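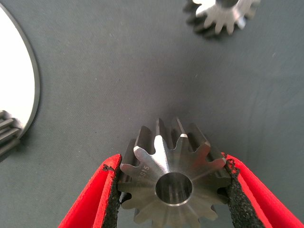 A bevel gear marked 3S15, held between the padded red fingers of a robot gripper at the Votura gear shop in Ziltdale.

Gear shop workers in Ziltdale teach robots by remote control

ZILTDALE, Tuesday, March 31, 2026 – Workers at the Votura gear shop have started spending part of each shift driving a robot arm by hand, one gear at a time, so that the arm can later do the same job without them.

The company, which repairs and rebuilds gearboxes for farm and packing machinery, has recorded 1,270 demonstrations at two benches. In each one, a worker uses a pair of handheld controls to close the arm's fingers on a gear, lift it, turn it to the right angle and set it down on a peg. The arm's movements are saved along with the view from a small camera at its wrist. Software then uses the recordings to learn the motion.

The work began with bevel gears, the cone-shaped kind used to carry power around a corner. They are awkward to hold. The sides slope, the teeth leave few flat places to grip, and a gear that slips a little in the fingers will not go onto the peg straight.

"You find out how much your own hands do," said Nhi Châu, who has assembled gearboxes at Votura for nine years and now leads the recording sessions. "With your fingers you feel it tip and you fix it. On the controls you have to watch for it, and then you have to fix it slowly enough that the arm learns something."

Châu and her coworkers first tried guiding the arm directly, with a hand on its wrist. That was easier to pick up, she said, but people kept blocking the camera with their sleeves, and the recordings had to be thrown out. The shop switched to remote control after the first two weeks. Hand guiding is still used to set the starting position for each new part.

The controls and the recording software come from Ciobanu, a small automation firm that also trains the operators. New operators make 50 practice runs before any of their work is kept. They are told to use the same steady pace throughout, to vary where the gear starts on the mat, and to leave other parts lying nearby in some runs so the arm does not learn to expect a clear surface.

Runs with mistakes are sorted into two groups. If the operator drops the gear, the run is deleted. If the gear slips and the operator recovers, the run stays in, with a note. Châu said the second kind has turned out to be the more useful of the two, and operators are now asked to record some on purpose.

Wear on the gripper has been one of the running costs. The fingers are lined with a soft pad, made for the shop by Feltell, that keeps steel teeth from sliding and protects their edges. The teeth fray the pads. Votura replaces them on a schedule, but the company decided early on to keep recording with worn pads as well as new ones, so the arm sees both.

"We could have put a fresh set on every morning and had very nice recordings," Châu said. "Then the first Thursday with an old pad, it would have been lost."

In a trial this month, the arm was given 300 attempts at placing a bevel gear without an operator. It placed 121 of them correctly on the first try. Most of the failures came at the peg, where the bore of the gear has to line up with little room to spare. The shop plans to record more of that last step by itself, starting each run with the gear already in the fingers.

Votura said it will not put the arm on customer orders until it does a good deal better than that. A second trial is set for June, with the same peg and the same mat and a wider range of gear sizes.

No jobs are being cut as part of the project, according to the company. Operators are paid their usual rate for time on the controls, and sessions are limited to an hour because of the strain on wrists and eyes. Six workers have signed up so far, and two more will begin practice runs in the coming weeks.

Châu said she was doubtful at first and still does most of her assembly work the old way. She has asked for the controls to be made lighter, and for a stool that can be raised higher. The stool has been ordered.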